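About Divum

Divum runs a textile sorting and folding floor in Tikbridge with 25 employees. We handle returned garments and household linen for retailers and rental services. Part of the handling is done by two-arm robot cells. The rest is done at benches. 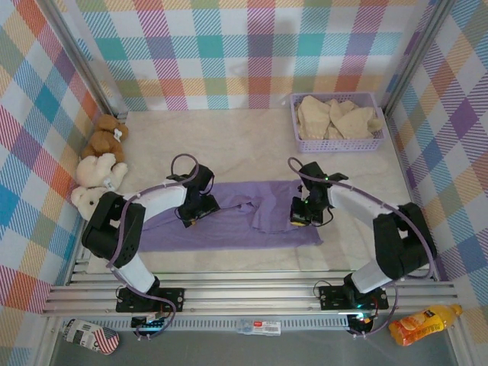
Two-arm cell with cloth on the work surface.

Each cell is assigned to one operator per shift. The operator loads items, monitors grip attempts and clears faults. Before the cells were installed, the same employee would have folded by hand for the full shift. Bench folding is now limited to 4 hours per person, and the remaining time goes to cell operation, inspection or repair.

Grip point selection is the hardest part of the process. Soft fabric has no fixed shape, and a fold can hide a hem or a second layer.

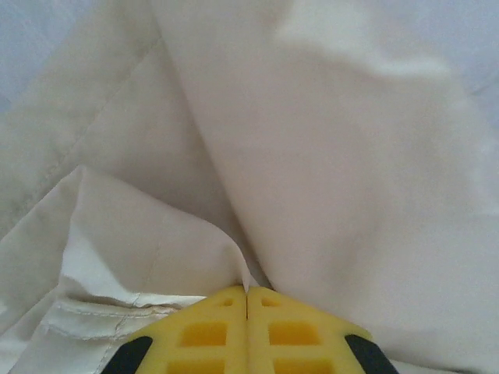 Operators log failed grips by fault code, and the log is reviewed at the 6 a.m. handover. Changes to cell settings require sign-off from the shift that will run them.

Labels, seams and stains are still judged by people. Inspectors decide whether an item is folded, repaired or rejected, and their grade is final.
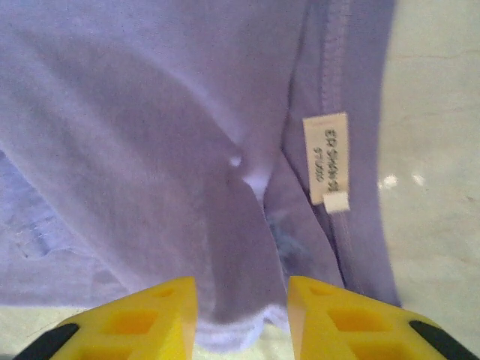 Training and job grades

Operator training takes 6 weeks and is paid at the full rate. Bench staff may apply each May. Cell maintenance is contracted to Umeck.

Location

Divum, Unit 503, Cabral Building, Tikbridge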